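Notebook > Kitchen > Cooking in a small place

I gave up on the big oven in November. The igniter had been slow for a year and then it quit, and the man from Jaramillo Appliance wanted more for the part and the visit than I had paid for the whole stove used. I told him I'd think about it. I'm still thinking about it, and in the meantime I have been doing all of my baking and roasting in a toaster oven on the counter.

I cook for two people most nights and for five on Sundays, when my sister's family drives over from Trevness. Before this I used the toaster oven for toast and for reheating pizza. I assumed it would be a bad few weeks. It has been fine, with a few adjustments, and a couple of people asked me to write them down.

The first thing I learned is that the dial lies. Mine runs 50 degrees hot once it has been on for a while. I bought a cheap oven thermometer, hung it from the rack, and wrote the real temperatures on a piece of masking tape next to the knob. Before that I burned the tops of two pans of cornbread and blamed the recipe. If you only do one thing on this page, get the thermometer.

The second thing is that the food sits very close to the heat. In a full-size oven there is a lot of air between a casserole and the element. In a small one there is hardly any, so the top browns long before the middle is cooked. I keep the rack in the lowest slot for nearly everything and lay foil loosely over the pan for the first half of the time. Chicken thighs come out well this way. So do stuffed peppers, if you cut them in half lengthwise so they fit under the foil.

Give it room on the counter, too. The outside gets hot on all sides, and the cord should not touch the back. I moved the bread box and the paper towels to the other side of the sink and left that stretch of counter to the oven. 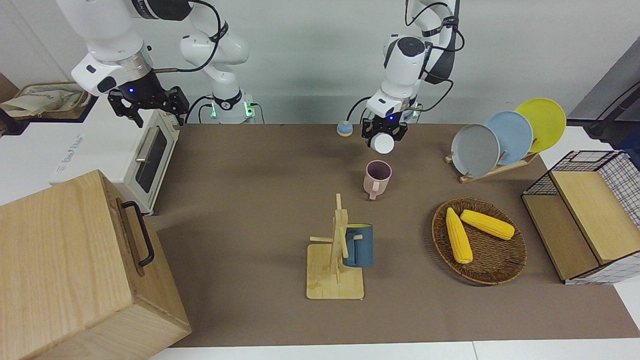

What I cook in it now

Vegetables are the easiest. Carrots, potatoes and squash cut small, oil, salt, one layer. The pan is small, so it takes two batches for Sunday dinner. I do the first batch early and put it back in for a few minutes while everyone is sitting down. Crowding the pan to save a batch gives you steamed carrots.

Bread took the longest to get right. A regular loaf rises into the top element and scorches. I went back to a flat, round loaf my neighbor Apolinar Ventura taught me years ago, made with 3 cups of flour and left to rise overnight in the refrigerator. Shaped low, it clears the element with room to spare. He brushes his with lard and I use butter.

Cookies are good but slow. Six at a time is what fits. I scoop the whole batch of dough, freeze the balls on a plate, and bake only what we plan to eat that night. We eat fewer cookies as a result, which my husband has mentioned.

I don't do pies. The crust was pale underneath every time I tried, even in a dark metal pan, and I got tired of it. My sister brings the pie.

Pans that fit

Measure the inside with the door closed before you buy anything. The handles on a casserole dish count. I went through the thrift store in Lastlow with a tape measure and came home with a small rimmed pan, a square cake pan and a loaf pan I use for meatloaf. Check the instructions for your oven before you put glass in it. Mine says not to.

Cleaning

Crumbs on the bottom tray will smoke, and then they can catch. I empty the tray after every use, once it has cooled. The rack goes in the sink with dish soap on Saturdays. For grease on the inside of the door I use a paste of baking soda and water, leave it an hour, and wipe it off with a damp rag. It never gets all the way clean.

I still have to decide about the stove. The burners work, so there isn't much pushing me. Right now the big oven holds my stockpot and the roasting pan, and I have gotten used to having the cupboard space.

Filed under: Small kitchens, Weeknight cooking, Bread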